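Kitchen Encyclopedia > Washing Up > Dishwashing by Hand

Dishwashing by Hand

By the Household Pages editors, February 2024

Dishwashing by hand is the cleaning of plates, cups, cutlery and cooking pots with water, some kind of soap and a cloth, brush or sponge. It is one of the oldest household chores, and even in homes that own a machine it goes on happening several times a day, usually for the odd cup, the good knives and whatever wouldn't fit on the rack.

Before there was piped water, washing up meant carrying a bucket indoors and heating part of it over the fire. Greasy pots were scoured with sand, wood ash or a handful of horsetail, a wiry plant whose stems are gritty enough to take burnt food off iron. Ash was a happy choice, as it happens, for mixed with water it makes a mild lye that loosens fat. Bar soap came into kitchens later, often shaved into the water or shaken about in a little wire cage on a handle, and liquid detergents became the usual thing in the twentieth century.

The sink

Early sinks were shallow troughs of stone, and later ones were made of wood lined with lead or copper, which was kinder to china. Glazed fireclay followed, handsome and heavy and rather hard on a dropped teacup. Stainless steel took over in a great many homes because it is light, doesn't chip and puts up with boiling water.
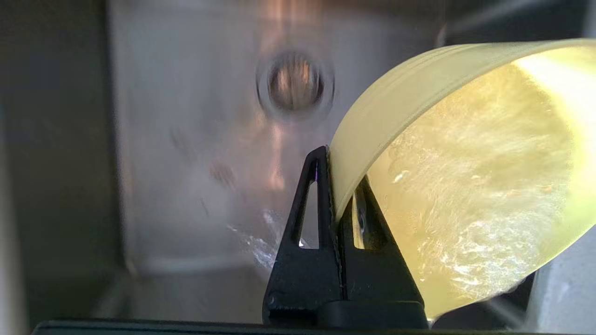 A plastic cup in a stainless steel sink.

Whether one basin or two is better has been argued over for as long as there have been fitted kitchens. Two basins let you wash in one and rinse in the other, while a single large one will take a roasting pan lying flat. The Hovland pattern, a style of sink named for the town where it was first sold, tries to please everybody with a low divider that disappears once the water is high enough.

Order of washing

Household manuals agree to a surprising degree on the order: glasses first, then cutlery, then plates and bowls, and the greasy pans at the very end, with fresh water whenever the old turns cloudy. The Gomon Household Manual, a stout book of 212 pages, gives up to 33 of them to washing and drying alone, including a lovely long passage on the care of tea towels.

Plastic ware deserves a word of its own. It holds on to grease more stubbornly than glass or china, and tomato sauce can stain it for good, so a cool rinse before the hot wash is often advised. It also dries slowly, and bowls stacked too soon may smell a little stale when they are next taken down.
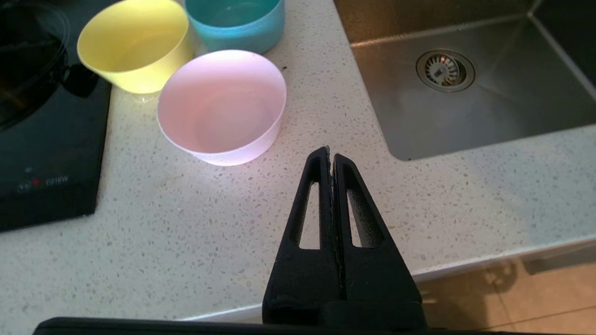
Maintained by the Kitchen and Laundry Articles Team

Drying

Left in a rack, dishes dry by themselves in an hour or two, depending on the weather and how warm the room is. Drying with a towel is quicker and leaves glasses brighter, provided the towel is clean, and linen is still preferred for the purpose as it sheds very little lint.

See also: Dish rack; Draining board; Scouring powder; Tea towel

Contact the editors | © 2024 Bumano Household Pages | Back to top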